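Wirnen Wildlife Park
Pre-opening inspection: lynx walk, leopard house, filming hide
Month: April
Inspected by: Rogelio Macapagal
Keeper present: Leonie Mühlbauer
Start: 6:40 a.m., before first feed

Key: OK = no action. M = monitor. F = fix before opening. N/A = not in use this season.

1. Outer fence, lynx walk

1.1 Mesh free of cuts and gaps: OK
1.2 Overhang brackets tight: F
Comment: Four brackets on the north run turn by hand. Same four as last fall. Nolter supplied the original bolts and still lists them. Do not swap in the short ones from the shed again.
1.3 Ground skirt buried full length: M
Comment: Soil washed out beside the culvert. Skirt still covered but only just. Look again after heavy rain.
1.4 Trees clear of fence line: F
Comment: One birch limb is over the line between posts 88 and 89. Cats stay in the night pen until it is down.
1.5 Hot wire reading at far end: OK
Comment: Read at the gate and at the far corner. Grass will need cutting back by May.

2. Gates and locks

2.1 Double gate, only one side opens at a time: OK
2.2 Padlocks numbered and matched to key board: F
Comment: Key 11 is on the hook for key 17. Leonie fixed it while I was there, but the board labels are fading and should be redone.
2.3 Slide doors run full travel: M
Comment: Door C is stiff in the last foot. Cleaned the track, slightly better.
2.4 Slide position visible from keeper side: OK
2.5 Lock-out tags at each slide: OK

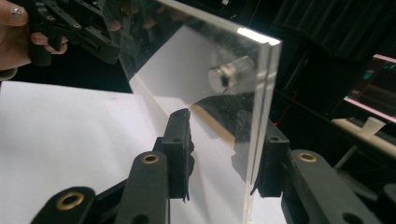
2.6 Radio check from every gate: F
Comment: No signal at the back gate of the leopard house. Staff have been walking around to the feed room to call in. That is too far. Either move the repeater or fit a wired call button.

3. Leopard house

3.1 Floor drains clear: OK
3.2 Shelves and climbing beams secure: M
Comment: The upper beam has deep claw wear on the east end. It holds for now. The female is 89 pounds at her last weighing and jumps to that beam from the floor, so I would replace it this year and not next.
3.3 Den box bolts: OK
3.4 Heat lamp guards: F
Comment: One guard has a bent wire. The gap is wide enough for a paw.
3.5 Feed chute closes fully: OK
3.6 No loose hardware in reach of cats: F
Comment: Found two washers and a hose clip behind the water trough. Sweep the whole house with the magnet before the cats come back in.

4. Hand tools and reach equipment

4.1 Feed tongs, jaws and pivots: OK
4.2 Target poles, ends firmly attached: OK
4.3 Catch pole release works first time: M
Comment: Released on every pull, but the return is slow. Oil and test again Saturday.
4.4 Tools signed out and back in: F
Comment: The book has no entries after March.

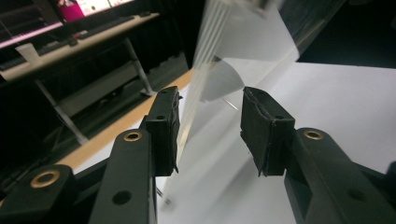 Foam pad and brass bushings on the fingers.

4.5 First aid kit stocked and in date: OK
4.6 Tranquilizer cabinet locked, log up to date: OK
Comment: Log countersigned by the vet.

5. Visitor viewing and filming hide

5.1 Barrier height and stand-off distance: OK
Comment: The rail stands 800 mm off the mesh along the whole front.
5.2 Capacity sign posted: F
Comment: The sign by the amphitheater still says 200. That was the old bench layout.
5.3 Hide steps and handrail: OK
5.4 Viewing windows: F 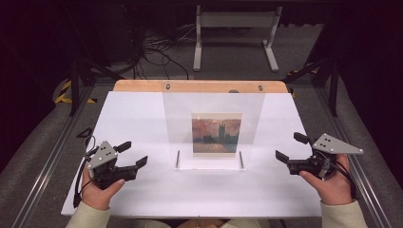 Comment on 5.4: The left window of the hide has a crack running in from the lower edge, and the Brandão crew want to film from that side for their leopard series. Tape is not a repair. I have asked for a new window and for all the others to be checked around their fixing points. On any clear panel with a metal fastener near each upper corner, like this one, look closely at the area around both fasteners and check that neither is loose. The keeper-side covers should be done in the same round. Write the result for each window on its own line, not one tick for the lot.

5.5 Film crew induction done: M
Comment: Two of the crew have signed. The rest arrive later in the week. No one goes past the second gate without a keeper, and this includes people who have worked with big cats before. Long lenses stay behind the rail.
5.6 Cables off the walkway: OK

6. Emergency

6.1 Cat-out drill held this season: F
Comment: Not yet. Book it for a morning when the Grirkidik school groups are not on site.
6.2 Assembly point sign readable from path: OK
6.3 Extinguishers in date: OK
6.4 Backup generator, run under load: OK

Lynx walk and leopard house stay closed to the public until every F item in sections 1 to 3 is signed off. The hide may open with the left window boarded. Repair budget asked for: $2,000, bolts and window included, beam not included.

Signed: R. Macapagal
Copy to: L. Mühlbauer, feed room clipboard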